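From: Unai Villanueva
To: Huklow table and counter list
Date: Feb 27, 2026
Subject: Re: white tops with veins, stone or printed?

Dear Sushil, dear all,

Thank you for your message, and excuse me that I answer slowly. I wanted to look in my old notes before I write something wrong.

Sushil Uniyal wrote:

> We are changing the tables in the tea room and my partner
> wants white with gray veins. The shop offers two kinds. One
> is real marble, the other has only the pattern. The price of
> the second is 228 for each table and the real one is much
> more. I have three questions. Can a normal person see the
> difference? Is it true that tea and tomato will ruin the
> real one? And what do you clean with every day? I was told
> to use vinegar for everything.
>
> Sushil

I will take your questions in the order you wrote them. I had a small lunch place for many years and I made most of the mistakes already, so maybe you can save some money.

CAN YOU SEE THE DIFFERENCE?

From a chair, often no. The printing has become very good, and many guests will put the hand on it and say "nice marble" to you. What I do is look for a vein that comes two times. On a cheap top the same piece of pattern is repeated, and after you find it you cannot stop seeing it. With a good one the pattern is larger and you can search for a long time.
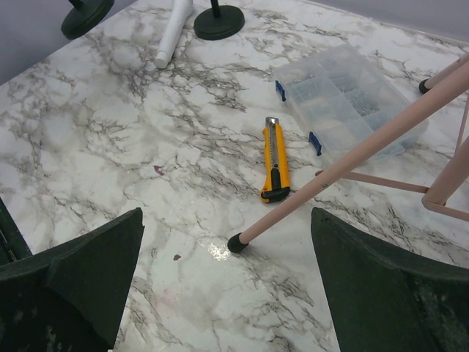
The better test is the edge. Go down on your knees in the shop, the seller has seen this before. In real stone the vein usually continues over the edge and down the side. In a printed top it stops there, or there is a separate strip glued on. The underside also tells you a lot, if they allow you to turn the table. Temperature with the hand is less sure than people say. A ceramic top also feels cold, so you can be mistaken.

Please ask also for the weight. I bought real stone for our first tables and I did not think about the cleaning in the evening, when every table must move. My back remembers this decision. In October of that year I sold the two heaviest to a man named James from this list, and he came with a van and his brother.

TEA, TOMATO, WINE

Here I must make a distinction, because in my language we use one word and in English there are two. A stain is a color that goes into the material. An etch is a dull place where acid has eaten the polish. Tea gives you mostly the first. Lemon gives you the second. Tomato and red wine can give you both, and then you are not happy.

For real marble a sealer helps against the stain, but it does almost nothing for the etch. I used one called Fludier, two thin coats, and I wiped away the rest after 5 minutes. I had to repeat it every year. A small etch I could polish by myself, finishing with 800 paper and water and then the powder, but the place never had exactly the same shine as before. On a satin top you would not notice it. On a glossy top you notice it each time the sun comes in.

For the printed kind it depends what is the surface. Most of them do not drink the color, so a red spot stays on top and you take it off, also the next morning. Only do not scrape with a knife. A scratch through the print shows another color and you cannot polish it out.

White is also more honest than dark, I think. On our old brown tables I found dried sauce with my sleeve. On a white top you can see a little red dot from across the room, if you have put the lamp in a good position.
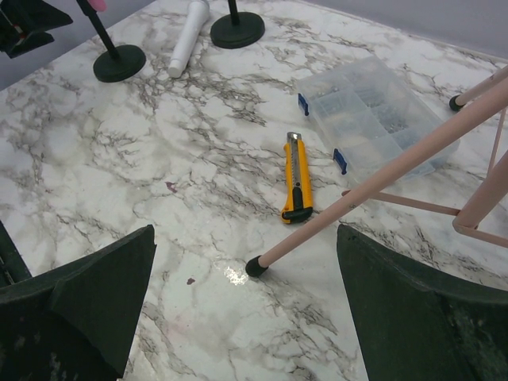

EVERY DAY CLEANING

Please, no vinegar on real marble. I know that everybody's grandmother did it, mine too, but she had a wooden table. On the printed tops a little vinegar is usually not a disaster, but I would read the paper from the maker first.

We used warm water with Lavoleo, a soft soap without acid, one spoon for the bucket. Then a second cloth with only water, and then a dry one. The dry cloth is the step which the young people in the kitchen forget, and the glossy tops will show all the lines. I bought 100 cheap cotton cloths at one time and washed them without softener, as the softener leaves a film.

My opinion, if you still want it: for a tea room take the printed tops, and spend the difference on good chairs. Maybe keep one real marble piece for the counter where you roll the dough. There it is truly useful, and it is you who is careful with it.

Could you write which thickness the shop offers? Below a certain size the corners break easily, and I would like to check before you sign.

With kind regards,
Unai

Huklow list archive | Contact the list owner | Messages copyright their authors | Back to top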